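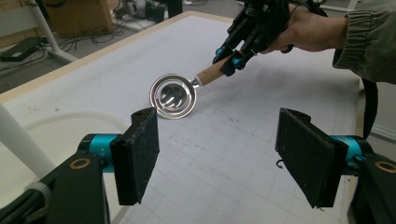 Tea strainer, wooden handle, small white collar at the joint.

Subject: Re: [leaf-list] Stewed second steeps, and is a bigger strainer worth it?

Hi all,

Catching up on the list after two weeks of houseguests, so forgive me for dragging this one back up. The bit I wanted to answer was this:

> I've been drinking loose leaf since March and I'm still getting a
> second cup that tastes like wet cardboard. First cup is lovely. I
> use one of those little ball things on a chain, filled pretty much
> to the top, and I leave it on the saucer between cups. Water comes
> straight off the boil both times. Do I need better tea, or would a
> proper strainer fix it? I don't want to spend much. The tea is the
> Plelero breakfast blend, if that matters.

It matters a little! Plelero cut their breakfast blend pretty small, and small leaf gives up nearly everything in the first go. I drank that one every morning for a couple of years and never got a second cup out of it I'd serve to anybody. So before you buy a thing, try the same routine with something bigger and twistier. The Sangkhawat oolong that a few of us split last winter will go four or five rounds without complaining, and it's cheap if you get the large bag.

But yes, I'd lose the ball. If you fill it to the top the leaves swell up, jam against each other, and the ones in the middle hardly get wet. Then it sits on the saucer in its own puddle, and the outside leaves keep going while the inside ones do nothing. I like to brew loose in a pot with plenty of room and pour the whole lot out through a strainer with a handle. Get every last drop out. If tea stays behind in the pot it goes on brewing, and that's your cardboard right there (or mine, anyway — I did this for years and blamed the water).

My pot is a Lustley, the squat brown one, and it holds 600 ml if you don't mind it dribbling. For breakfast tea I put in two spoonfuls, four minutes, out it comes. For the oolong it's more leaf and a lot less time, maybe a minute, and then I add a bit on each round. I know some of you weigh everything and I admire it, I just can't face a scale before I've had the first cup.

As for the strainer itself, I'd look at the holes before anything else. The small cut teas slip through coarse ones and you end up chewing. A handle long enough to rest across the mug is nice too, so you have both hands for the pot. If you go for a wooden handle, please don't soak it in the sink overnight. I ruined a very nice one that way, the wood went gray and fuzzy and then it started to wobble. Quick rinse, shake, dry it with a towel and lay it flat. For brown stains on the metal I use baking soda on a damp sponge, which takes about ten seconds and makes me feel very organized.

Somebody further up the thread asked about temperature for green tea, and I see that got lost in the great kettle argument. I let the kettle sit with the lid open while I get the cups out and feed the cat, and that does it for me. If yours tastes bitter, feed the cat slower.

Oh, and the swap! I have 800 grams of the Skernarano smoked black in the cupboard, still sealed, bought in a fit of enthusiasm. I like it fine but I'm not going to get through it before it fades. Happy to break it into small bags and mail them out, you cover the postage. I'd love some jasmine in return if anyone's overstocked, or that roasted twig stuff that was going around in the spring. Write to me off list, please, so we don't clog up everyone's inbox, and let me have your address by 31st July if you want in. I'm doing one trip to the post office and that's it.

And to the original poster, do report back on the oolong. If it still tastes like cardboard, send me some of your tap water and I'll drink that too.

Cheers from the brown teapot end of the list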